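제목: Re: [영사법연구] 프루커빌 총영사관 폐쇄 통보의 법적 성격과 용어 문제

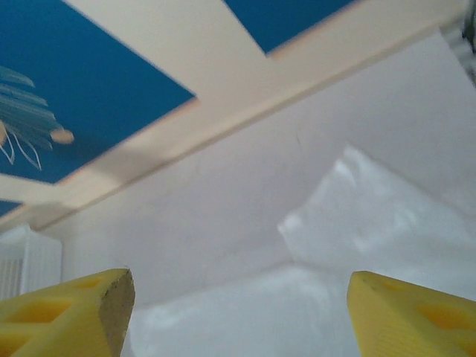
육각형 구멍이 있는 노란색 그리퍼 핑거 두 개

회원 여러분께,

Robel Araya 님이 올리신 질의에 답합니다. 질의가 네 항목이라 순서대로 적고, 인용한 원문은 각 항목 앞에 둡니다. 조문 번호는 따로 밝히지 않는 한 영사관계에 관한 빈 협약(이하 협약)의 번호입니다. 외교관계에 관한 빈 협약은 '외교협약'으로 구분합니다. 국문 용어는 관보 게재 번역본을 따르되, 번역본과 실무 관행이 갈리는 곳은 괄호 안에 영어를 병기했습니다.

Robel Araya 님이 쓴 글:
> 핌덴 외교부가 고르넨 측에 보낸 구상서를 정리하고 있습니다. 보도에서는 "핌덴이
> 프루커빌(Prurkirville) 주재 고르넨 총영사관을 폐쇄했다"고 쓰는데, 구상서 본문에는
> '폐쇄'라는 동사의 주어가 핌덴이 아니라 고르넨입니다. "귀국이 9월 말까지 총영사관을
> 폐쇄할 것을 요청한다"로 읽힙니다. 접수국이 영사기관을 폐쇄할 권한이 협약 어디에
> 있는지요. 제4조의 동의를 철회하는 것으로 보면 되는지, 아니면 별도의 근거가
> 필요한지 의견을 듣고 싶습니다.

1. 폐쇄의 근거

결론부터 적으면 협약에는 접수국이 영사기관의 폐쇄를 명할 수 있다고 정한 명문 규정이 없습니다. 제4조 제1항은 영사기관이 접수국의 동의를 받는 경우에만 접수국 영역 안에 설치될 수 있다고 하고, 제2항은 소재지와 등급, 영사관할구역을 파견국이 정하되 접수국의 승인을 받도록 합니다. 제3항은 사후 변경에도 접수국의 동의가 필요하다고 합니다. 어느 항도 한번 준 동의를 거두어들이는 절차를 다루지 않습니다.

다만 제2조 제1항이 영사관계의 수립을 상호 동의에 두고 있고, 제4조도 같은 구조이므로 동의의 철회가 가능하다는 해석이 일반적입니다. 제27조 제2항이 "영사기관의 일시적 또는 영구적 폐쇄의 경우"를 규율하면서 폐쇄의 주체를 특정하지 않은 점도 이 해석과 맞습니다. 제27조는 폐쇄가 누구의 결정이든 그 이후의 보호의무를 정하는 조항이고, 폐쇄 권한을 부여하는 조항은 아닙니다. 구상서에 "제27조에 따라 폐쇄를 요청한다"는 문장이 들어 있다면 근거 조항의 인용으로는 부정확합니다. 올려 주신 발췌본에는 조문 인용이 한 군데도 없었는데, 전문을 가지고 계시면 확인을 부탁드립니다.

주어 문제는 지적하신 대로입니다. 접수국은 동의를 철회하고, 영사기관을 닫는 행위 자체는 파견국이 합니다. 따라서 요약문에는 다음 가운데 하나를 쓰는 편이 안전합니다.

- 핌덴이 총영사관 설치에 대한 동의를 철회하였다.
- 핌덴이 고르넨에 총영사관의 폐쇄를 요구하였다.

앞의 표현은 구상서에 동의 철회가 명시되었을 때만 쓸 수 있습니다. 발췌본만 놓고 보면 뒤의 표현이 맞습니다. 원문 동사가 '요청한다'이므로 '요구'도 한 단계 강한 번역이지만, 기한이 붙은 요청이고 불이행 시의 조치(기한 후에는 해당 공관을 영사기관으로 인정하지 않겠다는 문장)가 뒤따르므로 저는 '요구'를 택했습니다. 축자 번역이 필요한 부록에서는 '요청'을 유지하시면 됩니다.

> 직원 문제입니다. 고르넨 총영사관의 직원은 23명으로 통보되어 있습니다. 그런데 구상서
> 별첨은 이 가운데 영사관원만 열거하고 사무직원과 업무직원은 언급하지 않습니다. 이들의
> 지위는 폐쇄일에 자동으로 끝나는 것인지, 출국 시점까지 이어지는 것인지 불분명합니다.
> 일부 언론은 23명 전원이 "추방"되었다고 썼습니다.

2. 직원의 지위와 '추방'이라는 용어

세 가지가 섞여 있어 나누어 봅니다.

첫째, 직무의 종료입니다. 제25조는 영사기관원의 직무가 끝나는 경우로 파견국의 통고, 인가장의 철회, 접수국이 해당자를 영사직원으로 더 이상 인정하지 않는다는 통고를 들고 있습니다. 원문에 inter alia가 있으므로 열거는 한정적이지 않습니다. 영사기관의 폐쇄는 목록에 없지만 당연한 종료 사유로 봅니다.

둘째, 특권과 면제의 종료입니다. 제53조 제3항에 따르면 직무가 끝난 영사기관원과 그 세대 구성원의 특권과 면제는 접수국을 떠나는 때 또는 떠나는 데 필요한 상당한 기간이 만료되는 때 가운데 더 이른 시점에 소멸합니다. 무력충돌의 경우에도 그 시점까지는 존속합니다. 따라서 폐쇄일과 특권 종료일은 같지 않은 것이 보통입니다. 직무 수행 중의 행위에 대한 관할권 면제는 같은 조 제4항에 따라 기간 제한 없이 계속됩니다.

셋째, 퇴거의 편의입니다. 제26조는 접수국이 출국에 필요한 시간과 편의를 제공하도록 합니다. 대상은 접수국 국민이 아닌 영사기관원과 개인사용인, 그리고 국적과 관계없이 그 세대를 구성하는 가족입니다. 현지에서 고용한 핌덴 국민은 이 조항의 대상이 아니고, 제71조에 따라 처음부터 매우 제한된 보호만 받습니다. 통보된 23명 가운데 현지 고용 인원이 얼마인지 발췌본에는 나오지 않습니다. 그 숫자가 없으면 "23명 출국"이라는 문장도 쓸 수 없습니다.

'추방'은 쓰지 않는 것이 좋습니다. 추방(expulsion)은 외국인의 강제 퇴거를 가리키는 국내법상 용어에 가깝고, 협약의 용어는 제23조의 '불만족스러운 인물'(persona non grata)과 '받아들일 수 없는'(not acceptable)입니다. 제23조에서 persona non grata는 영사관원에게, not acceptable은 그 밖의 영사직원에게 씁니다. 국내 번역에서 둘을 모두 '기피인물'로 옮기는 경우가 있는데, 별첨처럼 영사관원만 열거한 문서를 다룰 때는 구별이 실익을 가집니다. 별첨이 제23조의 통고인지, 단순히 폐쇄에 따른 출국 대상자 명단인지는 제목만으로는 판단할 수 없습니다. 제23조의 통고라면 접수국은 이유를 밝힐 의무가 없고(제4항), 파견국은 소환하거나 직무를 종료시켜야 합니다.

참고로 보도에는 이 건을 "외교관 추방"이라고 한 것도 있었습니다. 영사관원이 외교관 신분을 겸하는 경우가 있으나, 프루커빌의 경우 겸임 통보가 있었다는 자료를 찾지 못했습니다. 겸임이 확인되지 않는 한 외교협약 제9조를 인용할 이유가 없습니다.

> 문서고와 건물에 대해서도 의견을 구합니다. 고르넨은 핌덴의 수도에 대사관을 그대로
> 두고 있고 토카르즈(Tokarz)에 영사관이 하나 더 있습니다. 토카르즈 영사관이 프루커빌의
> 문서를 인수한다는 발표가 있었는데, 핌덴 측은 "승인한 바 없다"고 했습니다.
> 승인이 필요한 사항입니까?

3. 문서의 인수와 토카르즈 영사관

제27조 제2항의 구조를 그대로 따라가면 됩니다. 폐쇄가 있으면 우선 제1항 (a)호가 적용되어 접수국은 영사관사와 영사기관의 재산, 영사문서를 존중하고 보호해야 합니다. 여기까지는 대사관이 있든 없든 같습니다.

다음으로 제2항 (a)호는 파견국이 접수국에서 외교공관으로 대표되지 않으나 다른 영사기관을 두고 있는 경우에 그 영사기관에 폐쇄된 기관의 관사와 재산, 문서의 보관을 맡길 수 있다고 합니다. 관할구역 내 영사직무의 수행까지 맡기려면 접수국의 동의가 있어야 합니다. 동의가 붙는 부분은 직무의 수행이며, 보관에는 붙지 않습니다.

그런데 고르넨은 핌덴에 대사관을 두고 있으므로 이 호의 문언상 요건이 충족되지 않습니다. 그렇다고 보관을 맡길 수 없다는 뜻은 아닙니다. 외교공관이 있으면 그 공관이 당연히 재산과 문서를 관리할 수 있다는 전제에서 규정을 따로 두지 않은 것으로 이해됩니다. 대사관이 관리 책임을 지고 물리적 보관 장소를 토카르즈로 정하는 것은 파견국 내부의 배치 문제입니다. 어느 경로로 가든 문서 자체는 제33조에 따라 언제 어디서나 불가침이므로, 보관 장소가 바뀐다고 보호 수준이 바뀌지 않습니다.

핌덴의 "승인한 바 없다"는 문장은 목적어가 없어 두 가지로 읽힙니다. 문서 보관을 말한 것이라면 승인 사항이 아닌 것에 대해 승인하지 않았다고 한 셈이고, 토카르즈 영사관이 프루커빌 관할구역의 영사업무를 이어받는 것을 말한 것이라면 제4조 제3항(관할구역의 변경)과 제6조(관할구역 밖에서의 직무 수행)에 따라 핌덴의 동의가 실제로 필요합니다. 대변인 발언의 앞뒤 문장을 보면 여권 업무에 관한 질문에 답한 것이어서 저는 후자로 읽었습니다. 속기본이 공개되어 있지 않아 단정하지는 않습니다.

건물에 관해서는 제31조의 불가침이 문제가 됩니다. 협약 제1조 제1항 (j)호가 영사관사를 "영사기관의 목적에만 사용되는" 건물로 정의하므로, 폐쇄 후 상당한 기간이 지나면 제31조의 불가침은 유지되지 않고 제27조의 존중·보호의무만 남는다는 것이 다수의 견해입니다. 두 의무의 차이는 출입에서 나타납니다. 제31조 아래에서는 업무 전용 구역에 동의 없이 들어갈 수 없지만, 제27조만 적용되는 단계에서 접수국 관헌의 출입이 금지되는지는 국가 관행이 일정하지 않습니다. 건물 안에 문서가 남아 있으면 제33조가 별도로 작용하므로 실제로는 문서 반출이 끝나는 시점이 기준이 됩니다. 반출에 쓰는 영사행낭은 제35조 제3항의 적용을 받습니다. 외교행낭과 달리 중대한 이유가 있으면 접수국이 파견국 대표의 입회 아래 개봉을 요청할 수 있고, 파견국이 거부하면 행낭은 발송지로 반송됩니다. 대사관이 관여하여 외교행낭으로 보내면 외교협약 제27조 제3항이 적용되어 개봉도 유치도 할 수 없습니다. 고르넨이 대사관 차량을 쓰겠다고 한 것은 이 차이를 염두에 둔 것으로 보이나, 발표문에는 이유가 적혀 있지 않습니다.

> 마지막으로 숫자입니다. 두 나라가 맺은 양자 영사협정에 "재외국민 등록자 500명 이상인
> 지역에는 영사기관의 설치를 인정한다"는 취지의 조항이 있습니다. 고르넨은 프루커빌
> 지역 등록자가 거의 500명이라고 했고 핌덴은 499명이라고 했습니다. 한 명 차이로
> 조항의 적용이 갈리는 것인지요. 또 접경 50킬로미터 안의 거주자를 어느 쪽에 넣는지도
> 다툼이 있습니다.

4. 양자협정의 등록자 기준

양쪽 발표는 모순되지 않습니다. '거의 500명'이라는 표현은 500명에 이르지 않았다는 뜻을 포함하므로, 고르넨 스스로 기준 미달을 인정한 문장으로 읽힐 여지가 있습니다. 고르넨 측이 의도한 표현인지는 알 수 없고, 원문이 고르넨어여서 번역 과정의 문제일 수도 있습니다. 원문의 해당 부사가 '미달'을 함축하는지 아니면 단순한 어림인지 고르넨어를 읽는 분이 확인해 주시면 좋겠습니다.

조항의 효과는 "인정한다"의 성격에 달려 있습니다. 의무를 정한 것이라면(shall consent) 500명 이상일 때 접수국은 동의를 거부하거나 철회할 수 없습니다. 허용을 정한 것이라면(may consent) 기준을 넘어도 재량이 남습니다. 협정의 정본은 두 언어이고 영어본은 참고용이라고 되어 있으니, 영어본의 조동사만으로는 결론을 낼 수 없습니다. 정본 두 언어 사이에 차이가 있으면 조약법에 관한 빈 협약 제33조 제4항에 따라 조약의 대상과 목적을 고려하여 조화되는 의미를 택합니다.

기준 미달의 효과도 구별해야 합니다. 499명이라는 사실에서 바로 나오는 결론은 핌덴이 양자협정상의 설치 인정 의무를 지지 않는다는 것까지입니다. 기존 영사기관을 닫아야 한다는 의무는 나오지 않습니다. 이 조항은 설치에 관한 조항이고 존속에 관한 조항은 아니기 때문입니다. 존속 요건으로도 읽으려면 등록자 수가 변동할 때마다 영사기관의 법적 지위가 흔들리게 되는데, 당사국이 그런 결과를 의도했다고 볼 자료가 없습니다. 기준일에 관한 규정도 없습니다. 핌덴이 499명을 어느 시점의 등록부에서 뽑았는지 밝히지 않은 이상 이 숫자를 본문에 쓰실 때는 출처를 '핌덴 외교부 발표'로 달고 시점 미상이라고 적으셔야 합니다.

접경 50킬로미터 문제는 협정 본문이 아니라 부속의정서에 있습니다. 의정서는 국경선에서 50킬로미터 이내의 거주자가 상대국 영사기관을 거치지 않고 자국의 접경 행정관서에서 여권과 신분 관련 업무를 볼 수 있다고만 합니다. 등록자 산정에서 이들을 뺀다는 문언은 없습니다. 핌덴의 계산이 이들을 제외한 것이라면 의정서를 산정 규칙으로 끌어다 쓴 것이 되고, 포함한 것이라면 다툼의 실익이 없습니다. 핌덴은 포함 여부를 밝히지 않았습니다. 측정 방식(직선거리인지 도로거리인지)도 의정서에 정의가 없는데, 이 부분은 과거에 공동위원회가 합의의사록으로 처리한 적이 있다고 들었으나 의사록을 구하지 못했습니다.

5. 용어 정리안

다음 판 용어집에 넣을 안을 적습니다. 이의가 있으면 이 스레드에 답을 달아 주십시오.

폐쇄(closure): 파견국이 영사기관의 운영을 종료하는 행위. 접수국을 주어로 쓰지 않음. 접수국의 행위는 '폐쇄 요구' 또는 '동의 철회'로 적음.

단절(severance): 영사관계 또는 외교관계 전체의 종료. 개별 영사기관의 폐쇄에는 쓰지 않음. 외교관계의 단절이 영사관계의 단절을 당연히 포함하지 않는다는 점(제2조 제3항)을 각주로 둠.

인가장(exequatur): 영사기관장에 대한 접수국의 직무수행 인가. '신임장'과 혼용하지 않음. 파견국이 발급하는 것은 위임장(commission).

불만족스러운 인물 / 받아들일 수 없는 직원: 제23조의 구별에 따름. '추방'은 인용문 안에서만 허용.

보관(custody)과 직무 수행(exercise of functions): 제27조 제2항 (a)호의 구별에 따름. '업무 인수'라는 표현은 둘을 섞으므로 피함.

영사문서(consular archives): 제1조 제1항 (k)호의 정의에 따라 서류 외에 암호, 색인카드, 이를 보호하기 위한 가구까지 포함. '문서고'는 장소로 오해될 수 있어 쓰지 않음. 원 질의의 '문서고'도 본문에서는 '영사문서'로 바꾸었습니다.

6. 남은 확인 사항

Robel Araya 님께 부탁드릴 자료는 구상서 전문, 별첨의 제목과 전문(前文), 양자협정 정본의 설치 조항입니다. 정본은 스캔본도 괜찮지만 조항 번호가 보이는 쪽까지 포함해 주십시오. 메일링 리스트 첨부 용량 제한에 걸리면 조항별로 나누어 보내시면 됩니다.

토카르즈 영사관의 관할구역 고시는 제가 찾아보겠습니다. 핌덴 관보의 영사 관련 고시는 색인이 지명순이어서 시간이 조금 걸립니다. 현재 관할구역에 프루커빌 인접 군이 이미 들어 있다면 3항에서 쓴 내용 가운데 제6조 부분은 수정이 필요합니다.

회신하실 때는 제목의 말머리를 유지해 주시고, 인용은 해당 항목만 남기고 잘라 주십시오.

영사법연구 목록 용어 담당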